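14th February

Back on the sorting table today, the one with the joined planks that everybody in the shop wants for something else. I've told Radek he can have it in April when the Davholm shelving is done and not a day before. He took that pretty well (he took my good screwdriver too, but I know where it is).

Started by going through the small stuff from the Hikangate clear-out. It came over in one big crate, all tipped in together, so the first hour was just me lifting things out and muttering. I had written "chargers, desk things, misc" on the crate lid back when we packed it, and let me tell you, misc was doing a lot of work there. Next time I am writing a proper list, and Bernice can hold me to it.

Trays: I'm trying color again. Last time I used the gray bins for everything and then couldn't tell my own piles apart after lunch. Orange tray is for things that get looked at today. Yellow basket is for things that are fine and can go back to a shelf. I like the basket a lot better than the tray, to be fair, it has some depth to it and you can carry it by the rim without things sliding out. The tray is so shallow that anything round goes straight over the side if you bump the table. Which I did. Twice. Once into the Padside box, so if anybody finds a wheel off a desk caster in with the labels, it's mine, please put it back.

Power adapters are the usual headache. Bernice asked if we could bundle each one with whatever it belongs to, and yes, we could, if I knew what they belonged to! My plan for now: tape a number to each adapter, write the same number in the adapter book, and test them one at a time at the wall bench. No testing on the sorting table. Entry 78 in the book is the last one I filled in, so start from there if you pick this up before me. The old brown book goes back to 1982 and is mostly somebody's radio parts, lovely handwriting, no use to us at all. Please don't throw it out though.

The lamp. I moved the globe lamp over to the back left corner of the table and I'm very happy with it. The strip light overhead puts my own shadow right where I'm trying to read, and the clamp lamp gets in my eyes. The globe gives a soft all-over kind of light and it stays out of the way back there. Radek says it looks like a hotel lobby. Fine by me, I'd work in a hotel lobby.

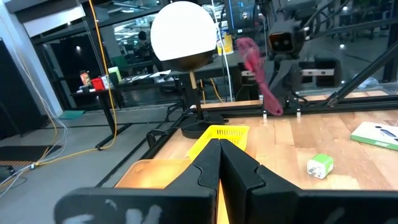
Sorting table with the lamp in its new corner, tray and basket side by side, one of the adapters out on the wood.

The flat box with the green sides stays on the right of the table for now. Please don't stack on it.

Still to do:
Ask Paiva whether they want their crate back or if we can keep it. Crate number is 1641, it's on the short end.
Get more masking tape, the wide kind. I used the end of the roll on the drawer fronts.
16 drawer labels to rewrite, my marker was dying and half of them look like a doctor wrote them.
Find a mat for under the tray so it stops traveling.

Bernice is going to look over the adapter numbers tomorrow and I'm on the Davholm shelves until lunch, then back here. I left the adapter book in the top drawer with the pencil in it.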